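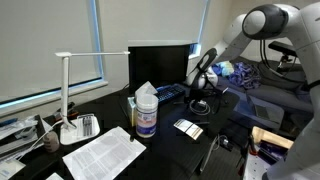

Open day at the Hutard building, 16 July 2026

I have a weakness for other people's desks. Give me a choice between a cathedral and a decent office and I will have a look at the cathedral out of politeness. So when Hutard opened its doors to anyone who had filled in a form in June, I filled in the form, and then filled it in again when the first one vanished.

The building is a twenty-minute walk from the station along a road with pavement on whichever side you aren't. Reception gave me a lanyard, number 214, and a leaflet claiming 3000 square metres of workspace over four floors. I saw one and a half of them. The lift was being kept for the catering.

Our guide was Kiều Vi, who had been there long enough to know which doors stick. She walked backwards at a speed I can't manage forwards, and told us that the place used to belong to Girilska, who made buttons, and that buttons still come up whenever anyone lifts a floor panel. There is a jar of them by the stairs. I was told I could take one and I took two.

Room 328 was the one I had come for, although I didn't know it until I got there. The leaflet called it a "desk study room", and I had expected something with plinths. It has a black desk in it, and the desk is a mess, in a way I found very cheering. Papers and clear plastic packets were stacked along one edge, with a folded white document underneath. A printed sheet lay at an angle in front, covered in columns of type so small that I had to decide whether I cared. I decided I didn't.

The keyboard is the show-off of the group. Its keys glow blue, even with the monitor behind it switched off, so it has the look of a shop with its lights on and the door locked. Directly in front of it was a canister of disinfecting wipes with one poking up out of the lid. I have worked in four offices and every one had those wipes, always in the way, and never where the spill was. A small brown cup stood near the edge of the desk, by a cord, which is where I keep mine too.

I would like the lamp. It's white, with a thin upright and a long arm that reaches out over the middle of the desk, and the square base doubles as a shelf if you are the sort of person who can't leave a flat surface alone. Whoever had been there last was that sort, and had parked a packet of pens on it, or possibly styluses, still in the wrapping. I asked where the lamp came from. Kiều Vi thought Janer, then thought Quách, then said she would email me. She has my address on two forms.

The shades were down over the windows, pale grey, with a thin line of daylight getting in round the edge. A man in our group asked what the view was. "Car park," said Kiều Vi, and he nodded as if that settled a bet.

After that we had the half floor, a long corridor with a carpet sample for every five paces, and then coffee. The coffee was fine. The biscuits were individually wrapped and there was a sign asking us to take one each, which I obeyed, having already done my stealing at the button jar.

Things to know if you go next time: book early, wear flat shoes, and don't trust the bike racks on the map, as they are behind a locked gate. The door code for visitors' toilets on our day was 3933, and I only mention it because it was written on the wall beside the keypad in marker pen. The tour lasts an hour, or a bit longer if someone keeps asking about the lamp.

No email yet about that. I have put the buttons on my own desk, next to the wipes.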